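About Pasorel

Insurance help for people who got a letter they don't understand. That's most of what we do.

Pasorel is a small claims and policy review office. We don't sell insurance. We don't take commissions from any carrier. You bring us your policy and the letter that came with it, we read both, and we tell you in everyday words what we think it says and what you could do next.

Who we are

Barry Lambert started the office after a long stretch adjusting property claims for a regional carrier. Water damage mostly, roofs, a lot of garage fires. He got tired of seeing good claims closed over a missed form. Barry still handles homeowners and renters files, and anything with a contractor estimate attached.

Florence Tremblay runs the health and short-term coverage side. Billing codes, out-of-network fights, travel medical. Before Pasorel she was at Landry, doing benefits for trucking employees. She answers the phone more than Barry does — sorry, but that's how it is.

Between them they have read 662 policies to the last page, as of the last update to this page. Yes we keep a list.

What we work on

Homeowners and renters claims that were denied or paid short
Replacement cost vs. actual cash value questions
Travel and trip cancellation policys
Health plan appeals, first level and second level
Lost or damaged shipment claims for small shops

What we don't do: auto injury, workers' comp, anything already in court. For those you want a lawyer and we will say so on the first call. We are not a law firm and nothing on this site is legal advise.
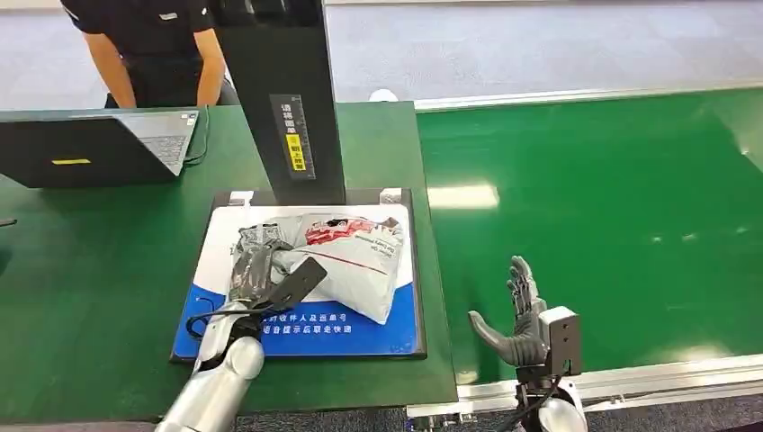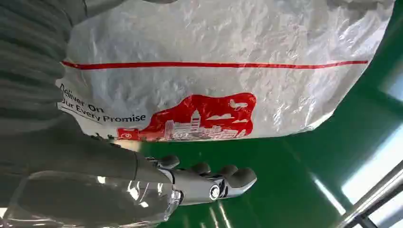
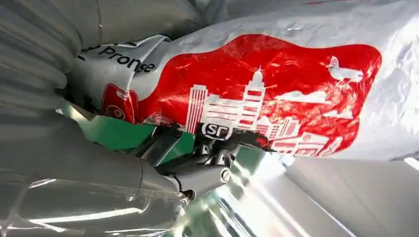
How it works

Call or fill in the contact form. Tell us the type of policy, the date on the letter, and any deadline it mentions. Deadlines first, please. An appeal window can be shorter than you'd think and we would rather hear from you early with half your papers.

Then send copies. Keep your originals. The whole policy if you have it, including the declarations page and every endorsement. If all you have is the summary card, ask your carrier for the full policy in writing. We have a short form letter for that on the Downloads page.

You'll get a written review back, usually in 2 weeks. It covers what the policy says, where the denial matches it or doesn't, and what paperwork is missing. You decide whether to go ahead. If you do, we help you put the appeal together and you sign and send it yourself.

Fees

Flat fee for the review, quoted before we start. Appeals are quoted separately. No percentage of what you recover, ever. First phone call is free, up to half an hour.

Where to find us

The office is in the Cedwood building, second floor, parking in back off the alley. Use the side door after 5. Appointments only on the homeowners side — Barry is out looking at roofs a good part of the week.

Our old Dikholm mailing address is closed. Mail sent there may not reach us, so please update your records.

Page updated Jul 25, 2021. New fee sheet comming soon.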